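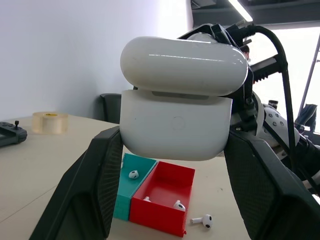 Re: Gripper pads and trays, November order
From: Kirsty Rewi
Date: Monday, September 24, 2018

On the Fesgate quote: I would hold the second arm and spend on fingers first. The textured pads hold an earbud case by its sides with the lid open, and that covers most of the Postier task list. Pads wear, so budget 5 pairs per arm at $51 a pair.

Trays can stay 3D-printed. The teal one is narrow and the red one wider, and I want both widths kept in the plan — single earbuds go in one, pairs in the other. Stivley quoted $242 for a molded set, with tooling extra. I can't justify that while the layout is still changing.

Cortés wrote:
> Do we need the second arm in this budget, or can it wait?
> Also, are the printed trays good enough, or should
> I price molded ones? I need line items before November.

It can wait. Please list the wrist cable as a separate spare, quantity 2.

Kirsty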